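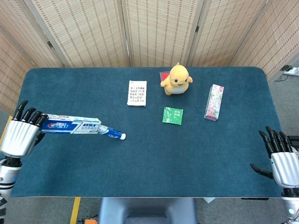 Naa Kwofie told us in the second meeting that the school hours were wrong for her, and that if the sessions in Mahama stayed at nine in the morning she would not be able to bring her children any more, as the market opens at the same time. We changed the hour. From October the dental health sessions start at four in the afternoon.

Progress report on the Pirier school dental health project, second period

Sessions held. In this period we have held 18 sessions in two places, Mahama and Motari. In total 321 children have attended at least one time. In Motari the attendance was lower than we planned, for the road was closed during the rains and the nurse could not pass. We have put the missed sessions in the plan for the next period.

Materials. Toothpaste in boxed tubes was bought from the wholesaler and not from the small shops, and this has saved a part of the budget. The brushes came late. The teachers have asked for a smaller size of brush for the first class, and we agree with them.

Leaflet. The leaflet about sugar and milk teeth is ready and 2000 copies are printed. The first version had too much text, so we made it shorter and we put it also in the local language. Fater has done the printing and kept to the price of the offer.

Check-ups. The check-ups were more slow than we expected. A child needs roughly 2 minutes with the nurse, but the writing of the card takes longer than that. We would like to use a simpler card, of which a draft is attached to this report.

Budget. Transport is over the planned amount, printing is under it. We ask your permission to move the difference from printing to transport. The salaries are as agreed.

Next period. The parents' evening in Motari is planned for December. We still wait for the answer of the district office about the use of the hall.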